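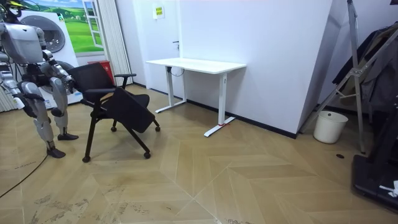
Brinport Household Preparedness Group
Minutes of the regular meeting
Thursday, June 6, 2019, Baird Street meeting room

Called to order at 7:05 p.m. Seren Voyle chaired and took notes. Minutes of the previous meeting were approved with one correction: the well on Wultirham Road is a dug well, not a drilled one.

1. Water storage
The bulk order of food-grade drums is in. Members who paid a deposit in March should pick theirs up by the end of the month. Remaining drums go to the waiting list in order of sign-up.

A member asked how often stored tap water should be changed. The group will keep to its present schedule of every six months and print the fill date on a label. Labels go on the side of the drum -- the ones on the lids have been coming off.

2. Power outage drill
The drill will run from Friday evening to Saturday noon on the last weekend of the month. Households shut off the main breaker if they are able to, or simply agree not to use anything plugged in. Anyone with medical equipment at home is excused. Freezers may stay on.

Each household fills out the one-page sheet and returns it at the next meeting. The sheet now has a line for cooking fuel used, which was missing last year.
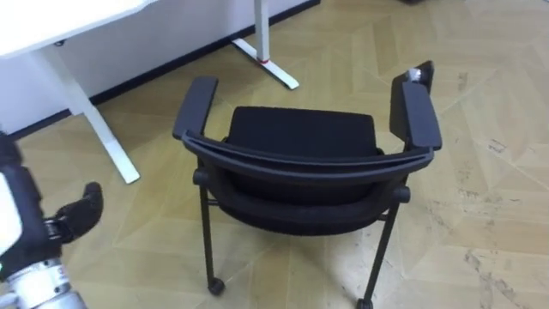
3. Radios
The two Troltis handheld radios were tested between Baird and the north end of Brinport. Voice was clear as far as the rail bridge and poor past it. Moved and seconded to spend up to $300 on a better base antenna. Carried, with 2 opposed. Those opposed asked that the minutes show they would prefer to spend the money on spare batteries first.

4. Pantry rotation
Discussion of canned goods past the printed date. No decision. Members are asked to bring a list of what they threw out this year so the fall order can be smaller.

5. Other business
The first aid refresher still needs an instructor. Seren will call the fire station again.
The key to the storage closet is to be signed out in the book, including for short visits.

Adjourned at 8:20 p.m. Next meeting is the first Thursday in July if the room is open that week -- otherwise the second.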